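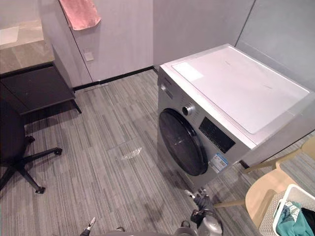 17 October 2025

Gripper comparison, laundry station, day 2. Carried on with the Kultau pair after finishing the Lendus fingers yesterday. Same head camera, same controller settings apart from the closing force, which I brought down to 70 percent of the Kultau default. At 100 the wrist current climbs and stays there even with thin cloth.

Head camera first. Redid the extrinsics before touching anything, because the neck had been powered off overnight. Reprojection looked fine on the board but the machine door is still a problem: dark glass in a black ring, and the depth comes back as a hole with ragged edges. The silver front is usable. The knob comes through as a blob, good enough to aim at, not good enough to tell which way it is turned. Left the depth preset on Fendari's "indoor near" and will try the wide one next week.

The striped carpet gives the base odometry plenty of texture. No complaints there.

Reach. With the base square to the machine the tips get to the door edge without leaning the torso. The low basket is a different matter. Elbow limit on the right arm comes in early and the planner starts offering postures I don't want near the desk. Basket on the chair seat is much easier on both arms, so I'm writing that in as the standard setup for garment runs.

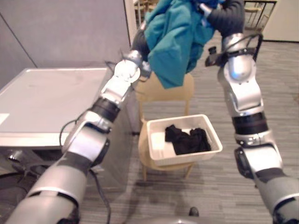
Kultau pair, teal garment between the two hands, basket on the chair.

Notes on the grip itself:

Left hand holds well on a bunched edge. It is less sure on a single layer, where the fingers close on each other and the controller reports a grasp anyway. Need a minimum-thickness check in the Lau node. Current threshold alone won't do it.

Right hand: the black padded material hides the fingertips from the head camera completely, so the visual check is no use for that side and I went by motor current only. A wrist camera would fix it but then there's one more cable on an arm that already has enough of them. The loop by the left elbow should be shortened before anyone runs the low poses.

Latency from command to first finger motion, median over 57 closes: 200 ms. Lendus numbers are in yesterday's entry and should be redone at the same force before anyone puts the two side by side — I had those at full.

To do
Shorten left elbow cable, check strain relief
Thickness check in Lau node
Repeat Lendus closes at 70 percent
Wide depth preset on the washer door
Ask for the January slot on the second base if the wrist camera gets approved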